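About the Grorbridge Handling Laboratory

The Grorbridge Handling Laboratory tests robot grippers, arms, wrist cameras and controllers for organizations that need to choose between them. We do not sell equipment and we accept no commission from those who do. Our clients include food service operators, hospital kitchens and small manufacturers, and a growing share of our work comes from engineering teams that want an outside opinion before they commit to a design.

The laboratory opened in June with a single bench and a borrowed controller. It now occupies the ground floor of the Hellport building, where four benches are kept in regular use. Venkatesh Amin has served as director from the start and remains responsible for the approval of every report we issue.

How we work

Each comparison begins with a written task agreed with the client. A task names the objects to be handled, the starting layout and the result that counts as a success. Every gripper under review is then given 100 attempts at the same task, on the same arm and with the same controller settings. Failed attempts are recorded with their cause, whether a slip, a missed approach, a collision or a stop ordered by the operator. Clients receive the full record along with our summary.

We hold 1271 completed trials in our archive, covering 40 combinations of gripper, arm and camera. Members of the Funer program may consult the archive on request.

Current program

Our largest project at present is the Berhe series, a study of dish handling with two-finger grippers. Plates are a demanding test. They are thin at the rim, they are often stacked, and a small error in the angle of approach can shift the whole stack. The series compares smooth and textured finger surfaces, wide and narrow openings, and camera positions at the wrist and overhead — the last of these having drawn the most interest from clients.
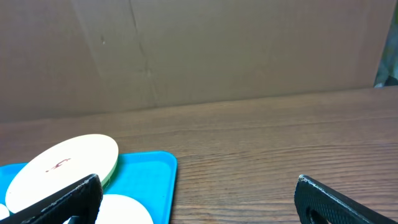
Wrist camera view, Berhe series: textured fingers open, with plates in a blue tray at left.

Results from the first 187 trials of the series were released to participating clients on November 13, 2021. Further results will be issued as each finger design completes its allotted attempts.

Visits and inquiries

The laboratory receives visitors by appointment. Organizations wishing to submit equipment for testing should write to the director's office with a short account of the intended use, the weight of the equipment and its mounting pattern.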